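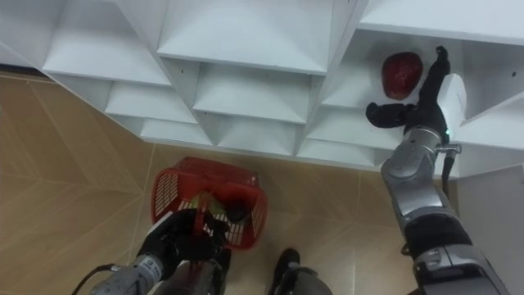 Figure 6. Open shelving, white, divided into compartments.

Section 6: Setting up a memorial gathering in the Flonari event planner

Use this section when you are the organizer of a public vigil, march or memorial and need to register it, assign marshals and send notices. You need an organizer account. Marshal accounts can view the plan but can't change it.

6.1 Create the event

1. Sign in and select New Gathering.
2. Under Type, choose Memorial or Vigil. Choose March if people will walk any distance on a road.
3. Enter the start and end times. The end time must include pack-up.
4. Enter the expected attendance. For more than 100 people the planner opens the Marshals tab, and you must fill it in before you can save.
5. Select Save Draft.

Note: The Ostbridge template allows up to 3,000 people. For a larger crowd, contact your regional administrator before you start. The limit can't be changed after the draft is saved.

6.2 Add the route and speakers

1. Open the Route tab and click the starting point on the map.
2. Click each turn in order. Double-click to finish.
3. Open the Speakers tab and add each name as it should appear on the printed program.
4. Tick Family Approved once a relative of the deceased has agreed to the list. The program won't print until this box is ticked.

Caution: Do not enter a family's home address in the Route tab. Route points appear on the public page as soon as the notice goes out. Use the nearest intersection.

6.3 Send the police and media notices

1. Select Notices, then Preview.
2. Check the contact name. In the sample file this is Sunita Nigam, with Akash Dixit as alternate. Replace both with your own contacts.
3. Select Send to Police. Wait for the status to change to Received.
4. Select Send to Media.

If the status stays on Pending, open the log and look for code 62. It means the contact phone number is missing an area code. Correct the number and send again.

Note: Cancelling a gathering does not withdraw notices already sent. Go to 6.4, Cancelling or moving an event.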